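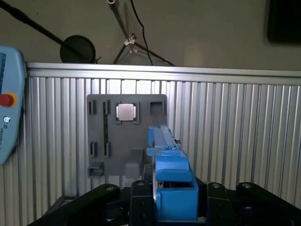 Gray board with the square chip seated near the top, corner pocket still empty

Renulden Hobby Boards > Workshop Talk > How do you all store small parts?

tinplate_hen
2018-02-17
Hello everyone! I've finally cleared out the spare room (338 little envelopes of screws and springs, all inherited, bless him) and I'd love to hear how you keep tiny things in order. I'm leaning toward molded trays with a proper pocket for each piece – my sister swears by plain jars.

oldgentile
Welcome! Jars, every time. I bought two Prodwood cabinets back in October and the drawers stick so badly that I've gone back to jam jars on a shelf. You can see what's in them, and you can tip the whole lot out on a towel when you're hunting for something.

bedstead9
I have to disagree with my friend above, kindly! Tipping things out is how I lost a clock spring under the radiator. A pocket for every part means you spot a gap right away.

oldgentile
Fair enough, but what happens when you buy a part that doesn't fit the pocket? Mine never do.

tinplate_hen
Oh dear, now I'm torn. Maybe jars for the screws and trays for the fussy bits? I'll start with the envelopes marked "misc" and report back.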